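6 Aug 2020

Water log, house and plot

Up early to read the rain gauge before the sun got to it. 11 mm overnight, all of it after midnight going by the chart. The barrel at the north corner took the runoff from the back roof and was at the overflow when I checked. The front barrel was a third full, so the divider in the gutter has slipped again. I took the ladder out and found the plate had turned on its screw. Tightened it, added a second washer, poured a bucket through from the ridge end. Flow now splits close to even. I will look at it after the next proper rain before I call it fixed.

The big tank holds 2,000 liters and the float reads a little high. I have known this since May and keep meaning to correct the scale on the stick. Today I did it: drained to the lower tap, marked that as the new zero, and redrew the lines with paint pen. The old marks are still faintly there underneath. I may sand them off, otherwise I will read the wrong set some evening in bad light.

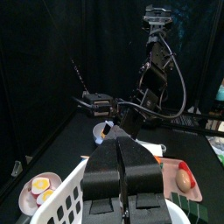 Pump and filter

The Valtonen pump was short-cycling this morning, on for a few seconds and off again with only one tap open. Pressure tank first. Shut the supply, drained the line, put the tire gauge on the valve and got a reading well under what is printed on the label. Brought it up with the hand pump, which is slow work and harder on the shoulder than it should be. Closed up, primed, restarted. The cycle is longer now and the gauge needle moves smoothly where before it jumped. If the air charge has dropped again by the weekend the bladder is going and I will have to order one.

Pulled the sediment cartridge while the line was down. It was brown for the full length on one side and nearly clean on the other. That points to the housing sitting crooked, or the lower seal not seating. The O-ring had a flat spot. I had one spare in the tin, greased it and fitted it, and wrote O-rings on the list. New cartridge in. The last one ran 54 days, shorter than the one before, though July was dry and the tank was drawn down low enough to stir the bottom.

The manual says to change at a fixed interval regardless of color. I have never done that and don't plan to start. Pressure drop across the housing is the better guide and I have gauges on both sides.

Drip lines

Walked all of the lines with the zone valves open one at a time. Zone 1 fine. Zone 2 has three emitters clogged, all at the far end of the bean row, where the pipe dips and silt settles. Replaced them and opened the end cap to flush. The first water through was gray and then it ran clear. The dip needs a stake under it. I cut two from the scrap pile and will hammer them in when the ground has drained a bit.

Zone 3 had a split where the fork went through it last week. I had put tape on that, which was lazy. Cut out the damaged length and put in a barbed coupler. The Fatbridge couplers are stiffer than the ones I used before and need the pipe end softened in hot water, so this meant a trip back to the kitchen with the kettle. Once on, they don't leak. The old ones went on easily and about half of them wept.

Picked while I was out there, since I was on my knees in the rows anyway. Beans mostly, plus the first of the small onions. Rinsed the onions at the outside tap and left them to drain on the step.

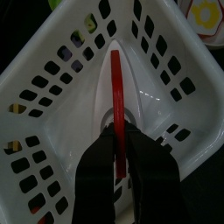
The timer is next. The Clemis unit lost its program again when the power blinked, and it came back set to midnight with every zone on the default run. That would explain why the tank was lower than I expected before the rain. The backup battery measured dead. Replaced it, set the clock, entered the program again by hand from the card inside the cabinet door. Zone 2 cut back by five minutes, Zone 1 unchanged, Zone 3 moved to the end of the cycle so that the pump gets a longer rest ahead of it. Copied the changes to the card in pencil.

I looked at the Kavmont controller in the catalog again. It keeps its settings through an outage and takes a rain sensor directly. It also costs more than the pump did. With a good battery the present one does the job, and a rain sensor can be wired into the common line on the Clemis if I can find the diagram. I think the diagram is in the blue folder. It was not in the drawer.

Afternoon

Warm and still after two, and too humid to want to do much. Tested the tank water with the strips. Hardness low, as always with roof water, pH slightly under neutral. Nothing to act on. The color at the kitchen filter tap is good and there is no smell.

Cleared the leaf screen on the back downspout. Moss, grit from the shingles, one tennis ball half. The screen mesh is torn at the left corner and I folded it over for now.

Evening reading: tank up by two lines on the new scale, both barrels full, pump gauge steady. Hose bib on the east wall drips when shut hard and doesn't drip when shut gently, so the washer is probably cut. That one can wait.

To buy: O-rings, bladder price, mesh, 9V batteries, half-inch couplers, paint pen (black).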